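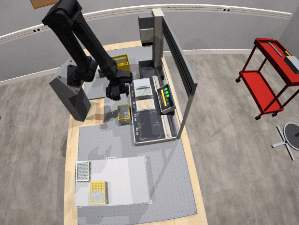
Wednesday, a little after lunch

Back on the rye spirit, and so happy to be! Batch 19 came off the still yesterday evening and I let it rest overnight in glass before touching it, which Mairéad McGrath has been telling me to do for months (she was right, as she usually is about these things). Nose is soft, a bit of warm bread, and then a peppery edge that I really like and would hate to lose in the filtering.

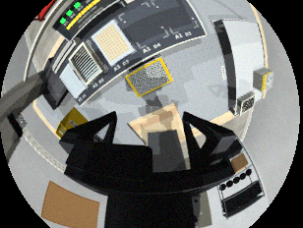 Cut 800 ml down with the Kitosstead spring water, slowly, in 5 additions, stirring gently and giving it a good long wait each time. No haze so far. The Illov water went cloudy on me in November – I still suspect the minerals, but I never did get around to testing it properly, so take that as a grumble more than a finding.

Things to do before the tasting:

1. Run 500 ml through fresh charcoal and keep the rest unfiltered, so we can try them side by side.

2. Label both bottles clearly, please – last time we all guessed!

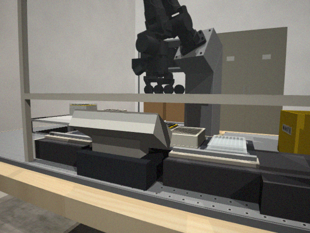
3. Ask Krishnan whether the next rye delivery is from the same field.

4. Chill one small glass of each and leave another at room temperature. The pepper seems to hide when it's cold.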